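Flakstead library's loaner computers are back, and there are more of them

2022-03-08
By Hiyori Minami

Good news for anybody in Flakstead who has been sharing one tired laptop among a whole household: the public library's home computer loan program is open again, and it's bigger than it has ever been! Cardholders can now borrow a full desktop setup (tower, screen, keyboard, mouse and all the cords) for up to 4 months at a time, free of charge.

The program shut down in December, when the storage room on Bredis Street was closed for roof repairs. At that point there were 1,000 households signed up and a waiting list that ran to several pages. The roof is finished now, the shelves are full again, and the first borrowers were lined up before the doors opened.

"I had people stopping me in the grocery store to ask when we'd be back," said Kimie Sugiyama, who has run the loan desk from the start. "One man asked me in the frozen food aisle, and I wrote his name on my shopping list so I wouldn't lose it."

Nearly all of the computers are secondhand. Offices, clinics and schools around the county hand them over when they upgrade, and plenty of those machines have years left in them for homework, job applications, video calls and the odd game of solitaire. A bit more memory and a fresh drive can make a surprising difference, and the library would much sooner see an older tower on somebody's kitchen table than in a dumpster.

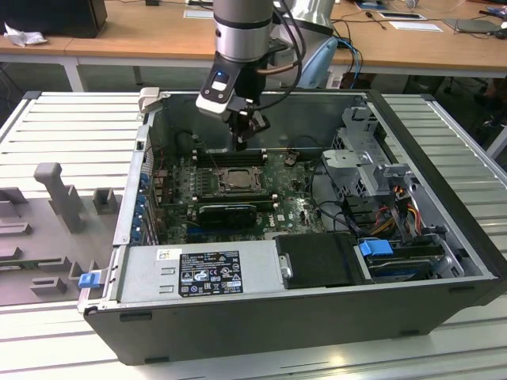
The biggest donation this winter came from Koyama, the shipping company out by the harbor, which cleared two floors of its old office and passed along everything that still switched on. Trikport Community College gave screens and keyboards, along with a very welcome box of power cords. (If you've ever tried to match a pile of cords to a pile of monitors, you'll know why the loan desk cheered.)

All told, the library says the program has now made 3,160 loans over its lifetime. It passed the 3,000 mark last fall, and the staff celebrated with a sheet cake that was gone by noon.

Kohei Honda borrowed his first computer from the program two years ago, when he was studying for his bookkeeping certificate. He'd been doing the practice tests on his phone, and says he could only ever see half of a spreadsheet at once. He passed on his first try and works in the payroll office at the hospital now. He came by on reopening morning to sign up his mother, who wants to learn how to put her recipes in order and has, by his count, four shoeboxes of them.

"She's already picked where it's going," Honda said. "She moved the television for it!"

There are some new things this time around. Borrowers can book a free one-hour lesson to get started, in English, Japanese or Spanish, and there's an evening help line for when the printer won't print or the sound has vanished. Shinji Murakami, a retired math teacher, is leading the lessons in the upstairs reading room. His first class was full by lunchtime, so a second has been added. He's also planning a session on what's inside a desktop computer, open to kids ten and up and to any adult who has always been curious.
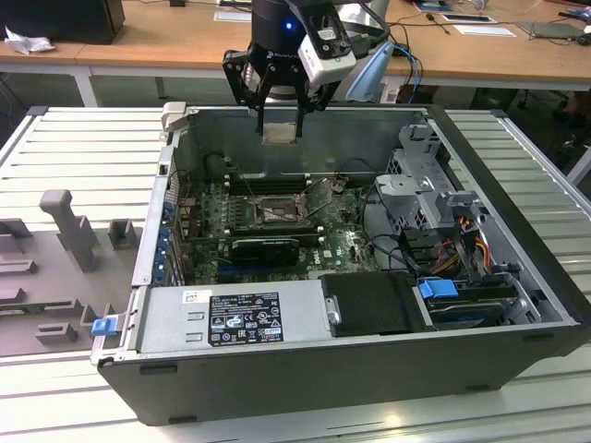 An open desktop tower with its green Dell motherboard showing.

The town council voted last month to pay for the program through the end of next year, which takes a lot of worry off the people who run it. Council member Tamunoemi Idahosa, who pushed for the money, said she learned to type on a borrowed computer herself and still remembers carrying it up three flights of stairs with her brother.

"It was heavy, it was loud, and I loved it," she said. "I wrote every one of my college essays on that thing."

To borrow a computer, bring your library card and something showing your current address to the loan desk on the ground floor. Anyone under 18 needs a parent or guardian to sign. Loans can be renewed once if no one is waiting, and the library can deliver to people who don't drive or can't lift the equipment; just ask when you sign up.

Donations are welcome too. The desk takes desktop computers, flat screens, keyboards and mice in working order, but can't accept printers or older tube monitors. Please take out any discs before you drop a machine off. Sugiyama has a drawer full of wedding slideshows and would love to give them back.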